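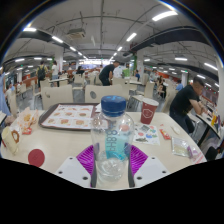

5 min read

Wednesday, so quick one before I lose my notes. Two sets of fingers, one hand-held gripper, one food court. Everyone else was eating.

Background for anyone new here: Eglė Rätsep and I have been going back and forth over which fingers to put on the hand-held units before we order more. The candidates are the soft ribbed ones (call them the Koppel set, after the guy's shop where we got the mold) and the flat rubber pads we've been using up to now, which came with the Vidix kit. Same handle, same camera, same person holding it. Only the fingers change.

Why a food court. The bench at work is too nice. White wall, one lamp, objects lined up like a museum. Everything works on the bench. Put the same tool on a lunch table with wrappers and cups and a sheet of stickers lying around and you find out fast what your approach angle is really like. Also I was hungry.

Object for most of it was a water bottle. Thin plastic, clear, blue cap. I picked it on purpose - clear bottles are the worst thing for the camera and thin ones are the worst thing for the fingers. If you squeeze too hard the wall buckles and then the grip goes funny. Too soft and it slides down on you.

So. Flat pads first, notes from my phone, cleaned up a bit:

Flat pads hold a full bottle fine. Half empty, fine if you come in dead level. Come in tilted and one edge of the pad bites first, the bottle rolls, you lift it crooked. I did 36 lifts with the flat pads and wrote down every one that went crooked, and that was nine of them. Not terrible. But these were slow careful lifts by somebody who has done this way too many times. Elias Boutros tried it with no practice and his were a lot worse (he says the trigger spring is too stiff, we'll get to that).

Then the ribbed fingers. Also 36 lifts, same bottle. Three crooked. I'd expected better but not that much better, I thought I'd miscounted. The ribs give way where the bottle pushes and kind of close in around it, so being off by a bit doesn't matter so much. You can come in lazy. For data you want people to be able to come in lazy, becuase they will.

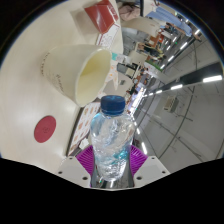

What I did not like: sideways stuff. Turn your wrist far over and the soft fingers sag a little under the weight, and you feel it in the handle before you see it. With a full bottle the cap end droops. The flat pads don't do that at all, they're stiff all the way. So if your task is pouring, I'd think twice. Or go with stiffer ribs. Koppel says he can do a harder mix but it takes him ages, and the last time he said two weeks we got them in July.

Camera notes, since someone always asks. Wide lens, mounted where it always is, looking down past the fingers. The purple is great. I was against the purple! I wanted black, black looks serious. But black fingers on a dark tray under bad light, you lose the edge, and the purple shows up against pretty much everything on a lunch table. Eglė was right, I owe her a coffee.

The lights were another story. Food court ceiling is rows and rows of fluorescent panels, and a clear bottle picks up a reflection from every one. When you tilt the hand the lens swings up to the ceiling and the exposure jumps. I locked the exposure halfway through and that helped with the jumping, then everything close to the table went a little dark. Pick one. I'd lock it. Valdis Grīnberga thinks you should leave it on auto and fix it later and we are not going to agree on this, ever.

Tracking held up better than I figured. Lots of texture in a big room - chairs, pillars, pipes, signs. The only times it got lost were when I went in very close over the plain part of the table and stayed there. Fix is boring: don't hover. Back out, go again.

Other things I tried to pick up with the ribbed set, no counting, just messing around:

Paper cup, empty. Easy. Grab it light, near the rim, it dents if you get keen.

Napkin. Yes, if it's crumpled. Flat on the table, no chance.

Sauce packet. Annoying. The tips are too round to get under it. Flat pads win this one easily, you can sort of scrape it up.

Sticker sheet. No. Neither set.

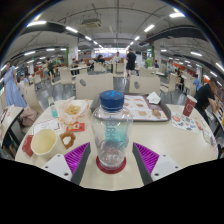

Back to the trigger spring. Elias has a point. After about 100 squeezes my hand was tired, and I'm used to it. Triin Kazlauskienė has smaller hands than me and she gave up on the old spring last month and put in one from a cheap clamp, which is softer but doesn't open all the way by itself. You have to push it with your thumb. So now there's a third spring on order and I'll write that up seperately when it's here.

Weight. The handle with camera and ribbed fingers is 177 grams heavier than our old one. Doesn't sound like much. Try it with your arm out over a table for an hour. Most of that is the mounting plates, and Eglė has a thinner version drawn up, with fewer screws, which I also want for the simple reason that I drop screws.

Where I've landed, for now: ribbed for anything round, bottles, cups, fruit. Keep a flat pair in the bag for packets and small flat junk. Swapping takes a few minutes with the short hex key if you haven't lost the short hex key.

Still to do - the stiffer ribs, the new spring, and the same bottle test on the actual arm in Kunda, where Normunds Vītola has promised me a morning. Hands cheat. You feel a slip and you correct it without thinking, and the arm won't. My guess is the gap between the two sets gets bigger there. Will post numbers either way.

If anyone has tried the Pondis fingers on thin plastic, leave a comment, they look similar but I can't find out how soft they are.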